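Folding (shirts)

From the Dreveveck Household Wiki

Folding a shirt means turning a floppy, sleeved thing into a flat block that stacks, and I've been keeping this article going long enough that people now write to me about their drawers. I love it! The page covers T-shirts and other soft knit tops. Dress shirts with buttons and collars have their own page (Gilang Liem looks after that one, so please send collar questions over there).

Terms

Hem: the finished bottom edge, where the cloth has been turned up and stitched. On most T-shirts it's the thickest edge you'll deal with, and it likes to roll.

Block: the finished folded shirt.

Spine: the smoothest folded edge of the block, the one you want facing you on a shelf.

Bunch: any shirt that isn't flat yet. Straight from the basket, pulled off over the head, dropped on the table while you answer the door, it's all a bunch as far as this page is concerned.

Starting from a bunch

Most guides start with a shirt already lying perfectly flat, and I've always found that a bit rude, as the flattening is most of the work. My way is to look for a hem first. Seams and hems hold their line even when the rest of the cloth has collapsed, so they tell you which way the shirt is lying before you've moved anything. Once you've got the hem, follow it with your fingers to a side seam, then run up the side seam to the armpit. Now you have two points to hold, and you can lift, give it one shake, and lay it down again.

If the hem has rolled over on itself, unroll it before you lift. A rolled hem that gets folded into the block leaves a ridge, and the ridge shows through every layer on top of it (and then the whole pile leans, and then I get an email).

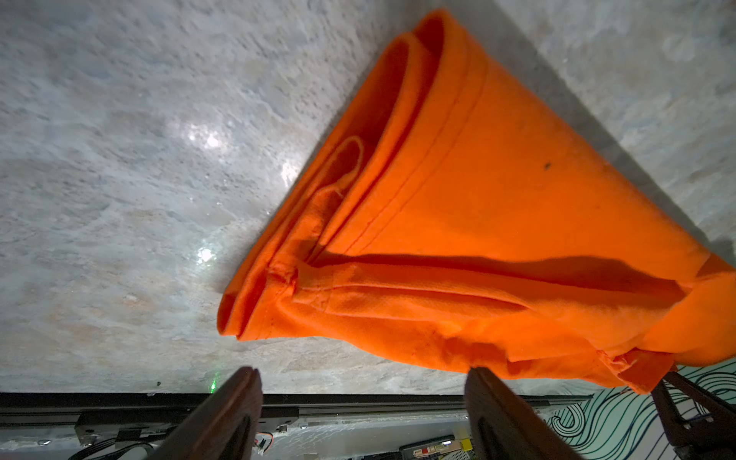
This page was last changed in November.

Bright orange cloth like this is lovely to practice on, by the way, since the creases show up as darker lines and you can follow a stitched seam across it pretty easily. Black is the worst. I've folded black shirts inside out by mistake more times than I'm going to admit on a public page.

The surface

A hard, smooth tabletop is my favorite. Stone or anything marbled lets the cloth slide, so you can nudge a sleeve into place with the side of your hand and the rest of the shirt doesn't follow it. Beds are comfortable for your back if they're high enough, but the blanket grabs the fabric and you end up folding the blanket a little too. Wipe the table before you start. Crumbs travel.

Common methods

The Prerska fold is the one I grew up with. Shirt face down, both sides brought in to the middle, sleeves doubled back, then the bottom brought up to the collar in one go. It makes a wide, shallow block and it's quick, but it comes undone if you pull it from the middle of a pile.

The Wijaya fold starts the same way and then folds the long strip in thirds, hem end first. The block is small and thick and will stand up on its own spine in a drawer. It's the one I use now, and a drawer that takes 24 shirts this way is a very happy drawer.

The roll is for bags. Fold the sides in, then roll from the collar down to the hem. Toàn Huỳnh argued on the talk page that rolling should start at the hem, and we went back and forth for 3 weeks, and I've left both versions in the travel section so everybody can be right.

Folding boards

A folding board is a hinged panel that you lay the shirt on and flip, side, side, bottom. The Nakance board is the one most readers mention. Mine is 700 mm across when open, and the center panel is 260 mm wide, which suits adult shirts and is way too big for kids' ones. I use it for big loads and forget it exists the rest of the time.

Marks and lint

Folding is a good moment to look the cloth over, with the light coming from one side. A dark speck might be lint or might be a stain, and you can't always tell by looking, so try picking it off with a fingernail or a bit of tape. If it stays put, leave the shirt out of the stack and see the page on spot cleaning.

See also

Sleeves, long
Spot cleaning
Stacking and shelf depth
Dress shirts (collars and buttons)
Fitted sheets, which I'm still rewriting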